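Section 3. Setting up the break room

Read this section before you move any furniture. It covers the drinks fridge, the shared tables and the folding spot. It was put together by Mafalda Matos for the Tramovine office, and it replaces the old laminated sheet, which promised that the room would "practically run itself." It did not. I have kept the parts of that sheet that worked and dropped the rest.

3.1 Before you start

You will need a damp cloth, a dry cloth, a tape measure and a marker. The Ferano catalog will also tell you that you need its shelf organizer set. I tried the set in December and took it back out. Bottles stand up by themselves.

Note: The catalog recommends a clear walkway of 900 mm between a table and anything with a door. This is one number in there I agree with. Measure with the fridge door open, whatever the floor plan says.

3.2 Placing the fridge

1. Stand the fridge against the side wall with the glass facing the tables.
2. Check that it is level in both directions. If the door swings open when you let go of it, raise the front feet a little and try again.
3. Leave it switched off for as long as its own booklet says. Opinions on this vary wildly, and I would trust the booklet over whoever helped you carry it.
4. Switch it on and let it run empty until the inside feels cold to your hand. The display on the Prata fridge we had before read whatever it liked.

Caution: Do not plug the fridge into a power strip. Use the wall outlet. The strip is for the tables.

3.3 Stocking the shelves

1. Put one kind of drink on each shelf. Mixed shelves look generous for a morning and then turn into a mess.
2. Turn every label toward the glass. People open the door and stand there thinking if they can't read what is inside.
3. Put tea on the middle shelf and the yellow drinks below it.
4. Fill from the back. Move the older bottles to the front before you add new ones.
5. Close the door and look through the glass from the table. If you can't tell the drinks apart, go back to step 2.
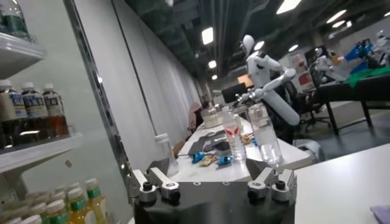 Fig. 3-1. Tea on the middle shelf, yellow drinks below, long table alongside.

Note: The old sheet said that drinks sorted by color get used up faster. I have seen no proof of this. Sort them by kind and leave it there.

3.4 The shared table

The shared table is for laptops, water and snacks. It has never once been kept to laptops only, so these steps don't pretend otherwise.

1. Wipe the whole top, including under the laptop.
2. Run the power strip underneath the table. Keep its cable away from chair legs and out of the walkway if it will reach.
3. Keep open glasses well away from the laptop. Bottles with caps on may stand closer.
4. Keep snack packets together at one end. A bowl is fine. The Paretti three-tier snack tower is not; it tips when the bottom tier is empty, and the bottom tier is always the first to go.
5. Before you leave, put the caps back on the bottles and throw out the empty wrappers.

Caution: Jars must have their lids on. If you don't know what is in a jar, ask before you open it.

3.5 The folding table

Clean T-shirts get folded on the table nearest the fridge. Keep everything else off it while you do this — crumbs and printed cotton do not mix.

1. Dry the tabletop completely. A damp patch will go straight through a shirt.
2. Lay the shirt face down and smooth it from the middle outward.
3. Fold one side in toward the center, sleeve included. Repeat with the other side.
4. Bring the hem up toward the collar. Stop short of the collar seam.
5. Turn the shirt over so the print faces up, and press it flat with your palm. 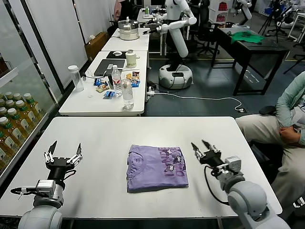

The aim is a flat rectangle that can be picked up without coming undone. You will find videos claiming this can be done in 3 seconds with two pinches and a flick. I have watched plenty of them and tried it on a stack of real shirts, and what I got was a stack of crooked shirts. Take your time.

Note: A large print makes a shirt stiffer on one side. If the rectangle keeps springing open, make the folds a little wider and press again. Do not iron over the print, even if the spray bottle says you can.

3.6 Pots and steamers

1. Keep any pot on the far table, away from laptops and laundry.
2. Leave the lid on while the pot is standing there.
3. Let it cool before you carry it to the sink.

3.7 If something is not working

Fridge glass fogs up: the door is being left open. Check the seal too, but it is usually the door.

Drinks are not cold: make sure bottles are not pushed against the back vent. The catalog suggests an extra fan. Try moving the bottles first.

Table wobbles: turn the foot on the short leg until it touches the floor. Folded paper lasts until the next time the table is moved.

Shirts come out uneven: go back to 3.5, step 2. For spare table feet and replacement shelf clips, see page 68.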